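Wärmeleitpaste am Desktop-Prozessor erneuern

Steigt die Temperatur unter Last auf über 90 Grad, obwohl der Lüfter frei läuft, ist meist die Paste ausgehärtet. Benötigt werden Isopropanol, fusselfreie Tücher und 2 g Paste. Rechner herunterfahren, Netzstecker ziehen, Gehäuse auf die Seite legen und Seitenwand abnehmen.
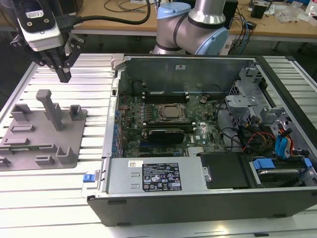

Liegendes Gehäuse ohne Seitenwand, Prozessor im Sockel.

Lüfterstecker abziehen, Kühlerschrauben über Kreuz lösen. Sitzt der Kühler fest, leicht drehen und nicht hebeln. Alte Paste mit Isopropanol von Kühlerboden und Heatspreader abwischen, bis das Tuch sauber bleibt.

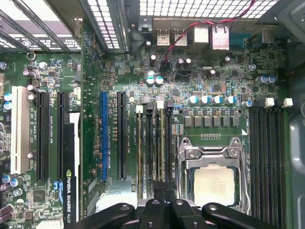 Der Sockelbügel bleibt dabei geschlossen. Anschließend einen erbsengroßen Tropfen mittig auftragen. Verstreichen ist unnötig, der Anpressdruck verteilt die Paste.

Kühler senkrecht aufsetzen und die Schrauben in 3 Durchgängen über Kreuz anziehen.

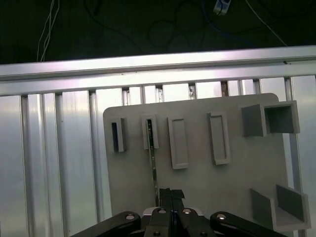 Lüfter wieder anschließen, Drehzahl im BIOS prüfen. Danach rund 200 Sekunden Volllast fahren und die Temperatur notieren.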